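Cleaning and Re-Seating the Finger Pads on the Rukia Hand-Held Gripper
by Lụa Đoàn

I love this job. Five quiet minutes at the bench and a tired gripper holds like it did on day one! 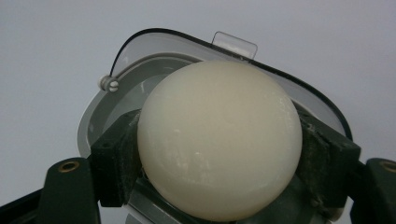

What you need

A hex key set, a soft toothbrush, a lint-free cloth, a little isopropyl alcohol, and a ball to test with. Mine is cream-colored, a bit scuffed, and wide enough to fill the space between the pads.

Step 1. Brush the pads

Open the fingers all the way. Brush the gritty green faces with short strokes, top to bottom, and get into any small holes. Wipe with a barely damp cloth and let them air dry. Please don't sand them! The rough texture is your grip.

Step 2. Check the inserts

Look at the brass threaded inserts in the arms. Each one should sit square and stay put when you turn a screw in by hand. If one spins, stop and swap the arm (at the Clullham shop we keep 2 spares in the drawer under the printer).

Step 3. Re-seat the pads

Back the pad screws off one turn, close the fingers gently on the ball, and let the pads settle against it. Now snug the screws, alternating left and right. Finger tight plus a quarter turn is plenty.

Step 4. Test the hold

Close on the ball and give it a slow twist with your free hand. It should resist evenly on both sides. If it rolls toward one pad, go back to Step 3 and start with the other screw.

How often?

We do this every 3,000 grasps. The Mukerville crew waited longer last October and wore a pad right through, so put it in your log. My last entry reads "1,233 since cleaning, still grabby."

Updated 21 Jan 2026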